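So Tridevell is finally turning on its "Swift Pages" thing for everybody, after six months of letting a lucky few publishers try it. I run a small site on it. Here goes a thread. 1/

The pitch, if you missed it in the spring: your articles live on Tridevell's servers, inside Tridevell's app, and open before your thumb has left the glass. Your own website becomes a kind of ancestral home you visit at holidays. 2/

Credit where due, it's fast. I tapped one of my own stories on Monday and it opened so quickly I assumed I'd hit something else. My regular site takes long enough that readers have time to reconsider the whole relationship. 3/

Of course my regular site is slow because of the ads. The ads are there because Tridevell's feed sends me readers who stay for eleven seconds. You may notice a circle. 4/

Getting in was simple on paper. You need 500 followers, a logo and 20 finished articles in their format. Their format is a bit like HTML in the way a cousin is a bit like you. 5/

I had 2794 old posts to bring over. The importer took 2421 of them and said "Done!" with a little green check. I asked support about the others and got a link to the page that has the importer on it. 6/

What didn't make it: anything with a table, anything with a footnote, and every post with a semicolon in the headline. I had more of those than I'd like to admit in public. 7/

Also gone, my captions. All of them turned into body text, so a review of a phone case now stops halfway through to announce "back view, with strap" and then picks up again. 8/

Sorcha Ní Chonaill, who edits Drolix and is far more patient than me, wrote a script to fix hers. She sent me a copy. It fixed hers again. 9/

Money part. You keep all of what you sell yourself, and they take a cut if they fill the space for you. I've sold no ads myself since December, so you can guess which line of the contract I'm living in. 10/

The stats page is lovely, by the way. Big round numbers, soft colors. It counts a "read" when the article opens, and since it opens instantly, everyone on earth is now a devoted reader of mine. 11/ 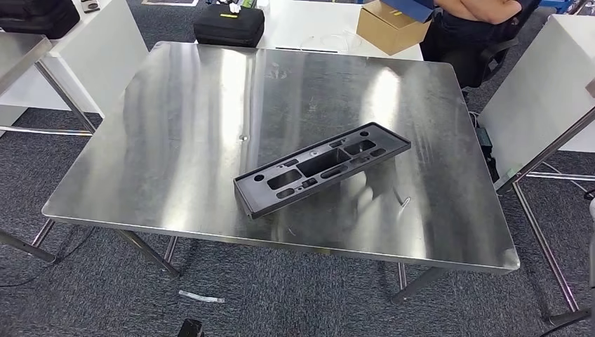

Then there's the email sign-up box, which used to sit at the bottom of every post and bring in most of my subscribers. Swift Pages allows one. It has to be approved. Mine has been "in review" long enough to qualify for a pension. 12/

Tasalell is meant to be working on its own version, and Wan has one in testing that needs, yes, a third format. I look forward to making every article four times so that it can load before anyone wants it. 13/

A few people asked if I'm pulling out. No – I moved 1000 posts by hand last time a platform changed its mind and my wrist still clicks. I'm staying on, but new stuff goes up on my own site first and there the next morning. 14/

If you're a small publisher thinking about it, export everything before you press the button, and check your captions. And if you know anyone in sign-up box review, tell them I said hi. 15/15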